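Tremis Teleoperation: Frequently Asked Questions

Last reviewed in April. Maintained by Wenceslao Vergara.

What does an operator need to record a demonstration?
A headset, a tracked glove for each hand and a login for the Tremis session server. The glove must be calibrated at the start of every session. Calibration takes nearly 3 minutes per hand.

Can I record without access to the physical arm?
Yes. Simulated kitchen tasks use the same glove mapping and the same file format. Most new operators complete their first 63 demonstrations in simulation before they are scheduled on hardware.

How is my hand mapped to the robot hand?
Fingertip positions are scaled and sent to the hand controller. Wrist rotation is passed through directly. Thumb spread is mapped separately and has its own gain, found under Settings > Retargeting.
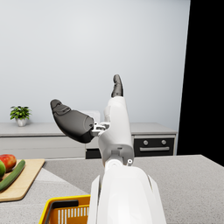
If the thumb lags or stops short of full spread, raise the gain by one step and repeat the open-hand pose. Do not change it during a recording. A file with two gain values will be rejected on upload.

What counts as a usable demonstration?
The task starts from the home pose, ends with the hand open and contains no pause longer than 5 seconds. Corrections and regrasps are allowed. Dropped objects are allowed if the operator recovers them and finishes the task.

Can I guide the arm by hand?
Only on the Idley arm, in gravity compensation mode. Finger motion is not captured this way and has to be added with the glove in a second pass. The two tracks are aligned by timestamp.

Why was my session disconnected?
The server ends a session after 2 missed heartbeats. Wired connections are strongly recommended. Partial recordings are kept in the Drafts folder and can be deleted or trimmed.

When are uploads processed?
Thursday night. Files in Drafts are skipped.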